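# Le fauteuil Grerow, modèle Tolentino : mon avis après un printemps de lecture

Je l'ai attendu longtemps, ce fauteuil, et j'ai hésité encore plus longtemps avant de le commander. 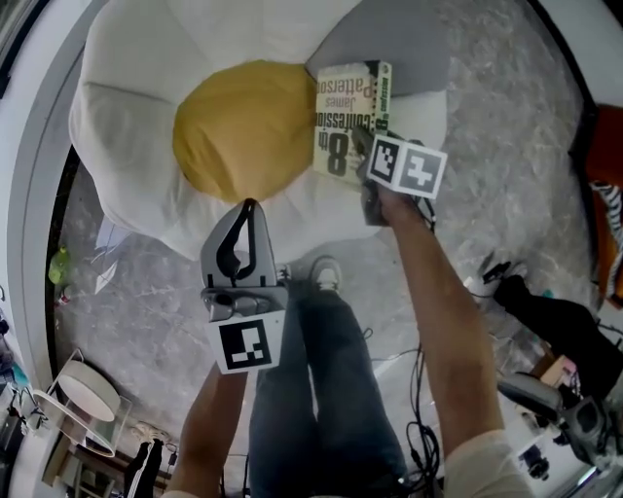 ## Pourquoi un nouveau siège pour lire

Il faut que je commence par un aveu : je lis n'importe où, et surtout n'importe comment. Pendant des années j'ai lu au lit, calée contre deux oreillers qui finissaient toujours par glisser, ou bien sur une chaise de cuisine, les pieds sur le radiateur, en attendant que l'eau des pâtes veuille bien bouillir. Ma nuque a fini par protester. En mars, après une semaine entière passée à tourner la tête d'un bloc comme une chouette fatiguée, je me suis dit qu'il était temps de m'offrir un vrai coin lecture, avec un vrai siège, et de ne plus y poser le linge à repasser (sur ce dernier point, je progresse doucement).

J'ai d'abord regardé du côté des fauteuils classiques, ceux à oreilles, que j'aime beaucoup chez les autres. Mais mon salon est petit, le radiateur prend toute la place sous la fenêtre, et un fauteuil à haut dossier m'aurait mangé la lumière de l'après-midi. J'ai failli prendre le Ledance, qui a de jolis accoudoirs fins, et puis je l'ai essayé en magasin : au bout d'un quart d'heure, j'avais le coude qui cherchait où se mettre et l'impression d'attendre mon tour chez le dentiste. Le Tolentino, lui, est blanc et tout rond, entre le pouf et le fauteuil, avec des bords souples qui font un peu comme des pétales. Je me suis assise dedans, et la vendeuse a dû venir me demander deux fois si tout allait bien.

## La livraison et l'installation

Je l'ai pris chez Markside, qui livrait jusqu'à l'étage – argument décisif quand on habite au troisième sans ascenseur. Le siège arrive comprimé dans une housse, et j'avoue que la première vision m'a serré le cœur : une espèce de gros biscuit plat, tout plissé, qui sentait le carton. La notice conseille d'attendre une journée avant de s'asseoir. J'ai attendu jusqu'au dîner, ce que je trouve déjà méritoire, puis j'ai cédé. Il a continué à gonfler tranquillement les jours suivants et je ne crois pas lui avoir fait de mal.

Il n'y a rien à monter, pas une vis, pas une clé coudée à perdre sous le buffet. On tapote les bords, on les redresse à la main, on recommence le lendemain, et c'est tout.

## Le confort, heure par heure

La première heure est un bonheur. On s'enfonce juste ce qu'il faut, les bords remontent autour des hanches, et on peut s'asseoir de travers, en tailleur, les jambes par-dessus, comme on veut. J'y ai avalé des polars par poignées entières. J'avais ressorti mes poches en anglais, des James Patterson surtout, avec leurs chapitres si courts qu'on se promet d'en lire encore un seul, puis encore un seul, et qu'il est soudain l'heure de se coucher. *8th Confession* m'a tenue tout un week-end de pluie.

La deuxième heure se gâte un peu. L'assise est profonde, et si vous n'êtes pas très grande (je ne le suis pas), le bas du dos se retrouve sans appui. J'ai réglé la question avec un oreiller gris qui vient de ma chambre et un coussin rond jaune moutarde, que je glisse tantôt derrière moi, tantôt sous le livre quand j'ai les bras paresseux. Avec ces deux-là je tiens la soirée. Je regrette tout de même que Grerow ne fournisse pas de petit coussin lombaire, car à ce prix on l'aurait accueilli avec gratitude.

Pour se relever, en revanche, il faut de l'élan. Ma mère, en visite, s'y est trouvée si bien et si basse qu'elle a bu son thé, puis le mien, en attendant que je lui tende les deux mains.

## Le blanc, parlons-en

Tout le monde m'a dit que j'étais folle de choisir du blanc. Je bois du thé, je mange des tartines en lisant, j'ai les doigts pleins de confiture une bonne partie de l'année. Eh bien, jusqu'ici, les dégâts restent modestes. Une goutte de thé est partie avec un linge humide et un peu de savon de Marseille. Une trace d'encre, elle, a laissé un petit fantôme bleuté que je suis seule à voir, et que je vois tous les jours. La housse ne se retire pas, et c'est mon vrai reproche : sur un siège aussi clair, une fermeture éclair bien cachée aurait changé la vie de beaucoup de lecteurs gourmands.

## Ce que j'aime, ce que j'aime moins

- Sa légèreté : je le pousse du pied vers la fenêtre le matin, vers la lampe le soir.
- Sa forme, qui permet toutes les positions, y compris celles que mon kiné désapprouve.
- Le tissu, doux sans être chaud. On verra bien cet été.
- L'absence de housse lavable, décidément.
- Les bords, qu'il faut regonfler à la main chaque semaine si l'on tient à ses pétales.

## Est-ce que je le rachèterais ?

Oui, et sans trop discuter, mais je prendrais sans doute la version sable si mon salon était plus passant. Si vous lisez par longues séances et que votre dos est délicat, essayez-le d'abord en boutique, avec un livre, un vrai, et restez-y plus longtemps que la politesse ne le permet. Pour les lectures du soir et les siestes qui s'ensuivent – les miennes sont nombreuses –, il est parfait. Ma note : quatre étoiles sur cinq, la cinquième attendra la fermeture éclair.

*Avis rédigé le 10 mai 2026. Je le compléterai après l'été, quand j'aurai vu comment le tissu supporte les jambes nues et les pêches trop mûres.*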